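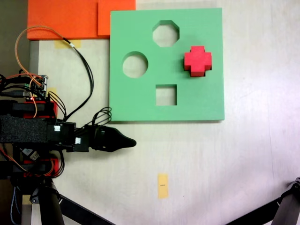
ロボットに「お手本」を見せる

カテゴリー:キッズサイエンス > ロボットのひみつ
グレアデール科学館 学習普及係 3月 午前10時公開
シェア 492 コメント 2

ロボットアームは、電源を入れただけでは、つみきを穴に入れることができません。どこへ手をのばし、いつつかみ、どの向きで下ろすのか。ひとつひとつの動きを、人間が教える必要があります。

教え方には、いくつかの種類があります。ひとつは、動きをすべてプログラムの文章で書く方法です。工場のように、部品がいつも同じ場所に置かれているところでは、この方法がよく使われます。

もうひとつは、人間がお手本を見せる方法です。グレアデール科学館の「セラウ計画」では、こちらの方法について学習します。

お手本の見せ方(1) 手で動かす

人間がロボットのうでを直接持ち、ゆっくりと動かします。習字の先生が、生徒の手に自分の手をそえて筆を運ぶのと似ています。ロボットの関節には角度をはかるセンサーがあり、動かされた道すじを数字にして記録します。

お手本の見せ方(2) はなれて動かす

人間が操縦用の小さなうでやコントローラーを動かすと、ロボットが同じように動きます。これを「遠隔操作(えんかくそうさ)」といいます。操縦する人の手がロボットのそばにないため、カメラの映像に人の手が入りにくいという長所があります。

十字の形をしたつみきを、板の穴に入れる課題を考えてみましょう。人間は、つみきが少しかたむいていれば、指先で感じとって向きを直します。操縦する人も、同じ直し方をお手本の中で見せます。うまくいく動きに加えて、ずれたときの直し方も記録しておくことが大切です。 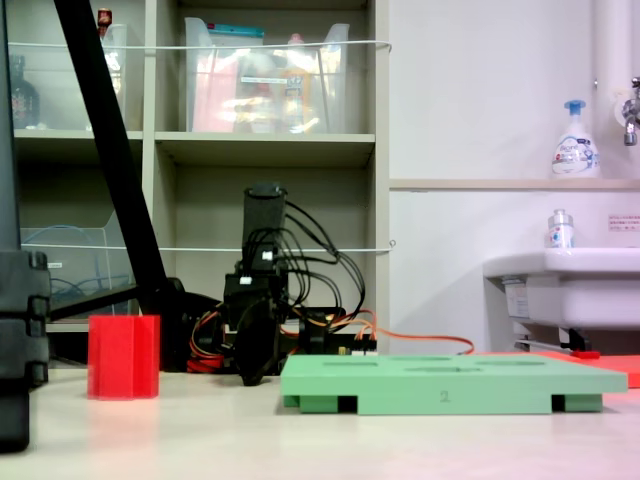 作業台のロボットアームと、赤いカップ、うす緑色のトレイ

お手本は何回いるのでしょうか

セラウ計画では、ひとつの課題につき最大300回のお手本を記録します。これまでに集まった記録は、すべての課題を合わせて1,683回分です。

毎回まったく同じ置き方をすると、ロボットはその置き方にしか対応できなくなることがあります。そのため、物の位置や向きを少しずつ変えて、お手本をくり返します。

集めた記録は、学習用のソフトウェア「デュレオ」に入力します。デュレオは、カメラの映像と、そのときのうでの動きを組み合わせて調べ、「このように見えたときは、このように動かす」という関係を見つけます。学習が終わると、人間が操縦しなくても、ロボットが自分で動きを決めて課題に取り組みます。

ことばのまとめ

関節:うでの曲がる部分。モーターが入っています。
グリッパー:物をつかむための、ロボットの手にあたる部分。
模倣学習(もほうがくしゅう):お手本をまねて動きを覚える学習の方法。

考えてみましょう

家でくつ下をたたむとき、自分の手がどのような順番で動いているか、紙に書き出してみてください。書いたものをおうちの人に読んでもらい、そのとおりにたためるかどうかをためしてみましょう。

タグ:ロボット/遠隔操作/小学校高学年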